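Drying Time and Wrinkling of Household Textiles in Small Rooms
Project report, second-year textile technology course
21 July 2022

1. Background

Indoor drying is common in small apartments. Moisture released by fabric raises room humidity and slows the drying of later loads. This project compared cotton, polyester and a cotton blend under two ventilation settings, using the Nakudeck test room at Brulach.
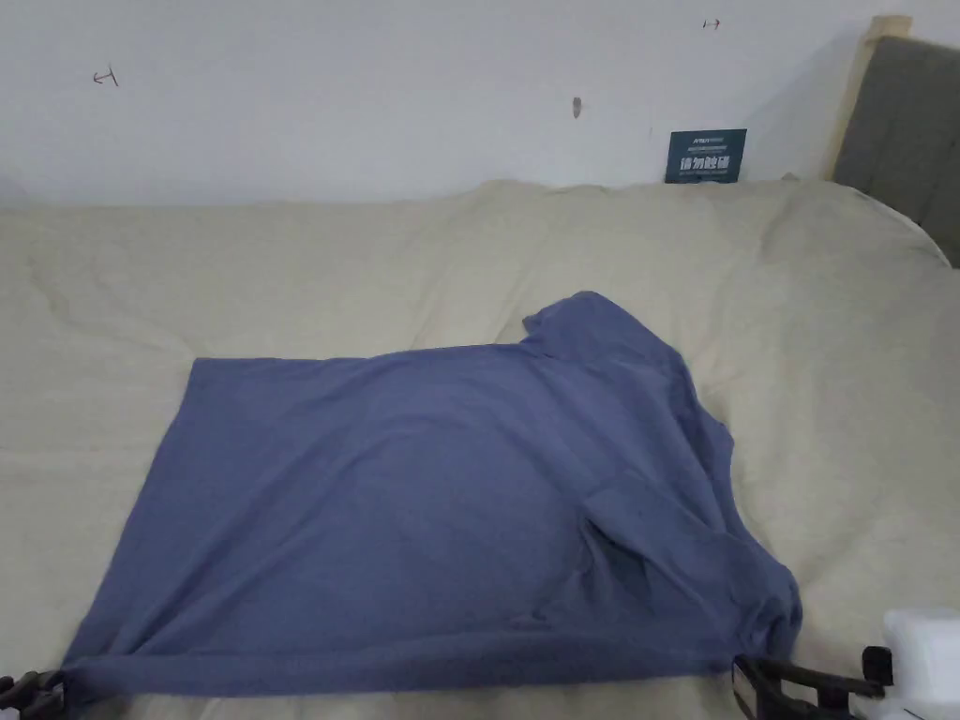
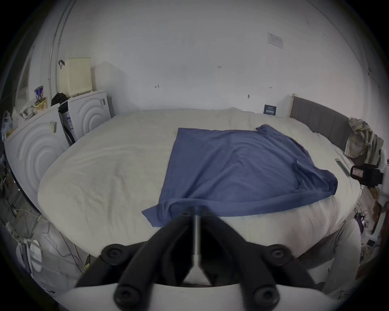
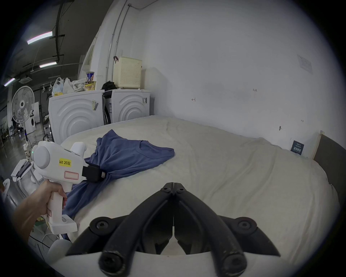
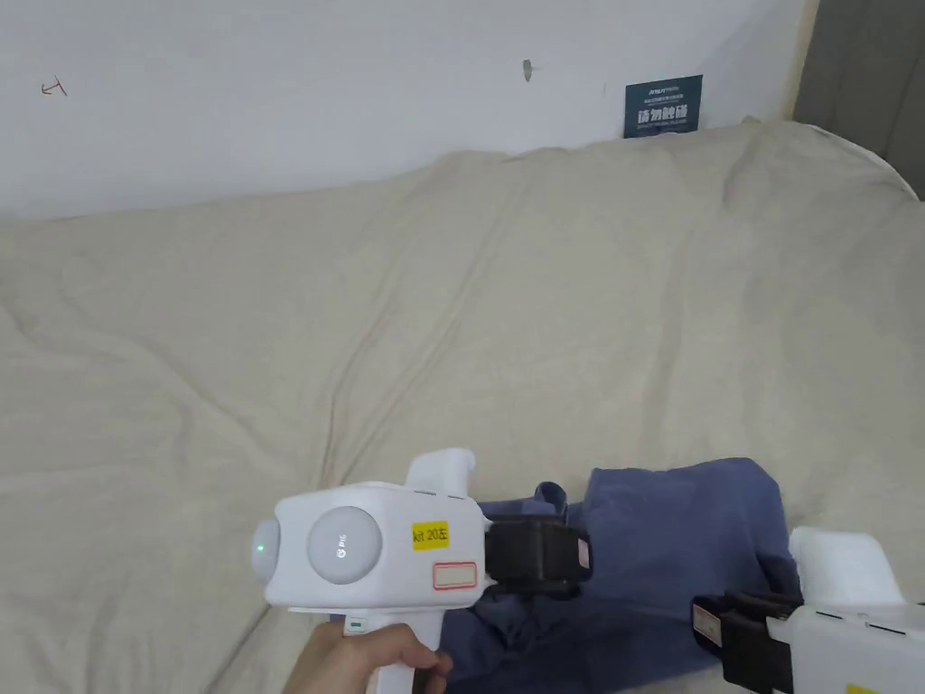
Figure 1. Household textiles in a furnished room.

2. Method

Samples were cut to equal area, washed without softener and spun once. Each sample was weighed on leaving the machine and every 6 minutes after that. Drying was treated as complete when 2 consecutive readings matched. Room temperature and relative humidity were logged with an Ekinci sensor placed at rack height. Every fabric was run 8 times, half with the window vent closed.

Wrinkling was graded by eye against a printed scale after the samples had rested flat overnight. Grades were assigned before the weighing data were opened.

3. Results

Polyester dried first at both settings. Cotton was slowest, and with the vent closed it took up to 42 percent longer than with the vent open. The blend fell between the two but sat closer to cotton than expected. Wrinkle grade followed fiber content and showed no clear link to drying time.

4. Sources of error

The spin cycle did not remove the same amount of water on each run. Starting weights were therefore normalized to dry weight using the Akorum worksheet. Two cotton runs in November were discarded after the sensor battery failed. Line drying outdoors was not tested.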